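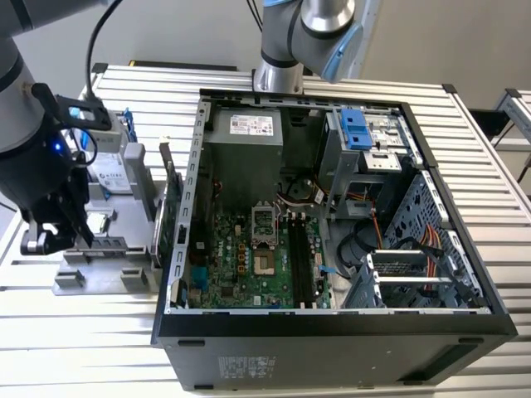
I went to the county's open house on the Mustmont Road widening last night, and my feet still hurt. They set out 42 folding chairs and I got there too late for any of them, so I stood by the coffee with Prasetyo Kusuma and half of Keltudetti Lane.

The short version for those of you who stayed home: the plan still has 2 options. Option A keeps the left turn at the Stasach feed store and adds a signal. Option B closes the turn and sends everybody up to the new roundabout, 531 feet north. I like roundabouts fine (I know, I know, send me your emails!) but I don't like this one, and I said so at the microphone – probably for longer than I was supposed to.

Melur Lumbantobing asked the best question of the night, which was how a hay wagon is meant to get around that circle. The engineer said the truck apron would handle it. Melur didn't look convinced and neither was I.

Arif Osman wanted to know about the driveways on the east side. Those could lose up to 1131 square feet of frontage apiece under Option B, and the letters to owners haven't gone out yet. Juwita Tuhumury has the big map at her place if you want to find your lot on it – call first, she has a new puppy.

Written comments are due 22nd May. Put your address on yours or it won't be counted. The county board votes in August.

More from the neighborhood
Teoh Bridge down to one lane again
Irfan Sembiring on the school bus stops
Where to send pothole complaints
Sidewalk survey results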